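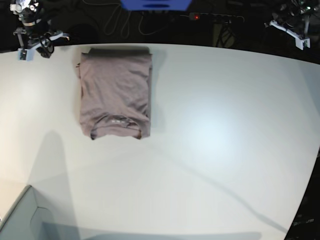 **Munasinghe Clothing Room, progress report on the folding and sorting grant**
December 18, 2022

We said we would report on whether a standard fold saves shelf space, and whether it lasts once the clothes leave our hands. The first answer is a cautious yes. The second we can't give you yet, and I would be wary of anyone who can.

**What was spent**

Of the 358 bins in the proposal, we bought 179. The rest are on hold. The Plerkum shelves turned out shallower than the catalog said, and a T-shirt folded to our pattern hangs over the front lip. Buying the other half before that is fixed would be a waste of your money.

**The fold**

T-shirts are now folded into a tall rectangle, sides tucked under, with the collar left showing at one end. The point of the collar is the size label. In practice the labels are a weak link: many are printed inside the neck in pale lettering that has worn away, so the sorter opens the shirt anyway and the fold is lost. We have started pinning a paper size tag to those.

Edges are still uneven. A sleeve tucked a little short makes one side bulge, and a stack of such shirts leans. The Edow guide calls for a cardboard form under every shirt. We tried it for a week and dropped it — it was slow, and thin cotton creased just as much.

**Where I have doubts**

- The trial stack was 50 shirts, all adult sizes. Children's shirts may not behave the same way.
- Seven bins at the Zarotov site were refolded by our own staff before the shelf check. I have left them out of the results.
- The space saved was measured on the day of folding. After customers had gone through the bins, the stacks looked much as they did last year.

**Next period**

We will repeat the shelf check in March, after an ordinary week of use and with no tidying beforehand. If the saving has gone by then, I will recommend moving the remaining bin money to size tags and better lighting over the sorting tables. We are not asking for more funds at this stage.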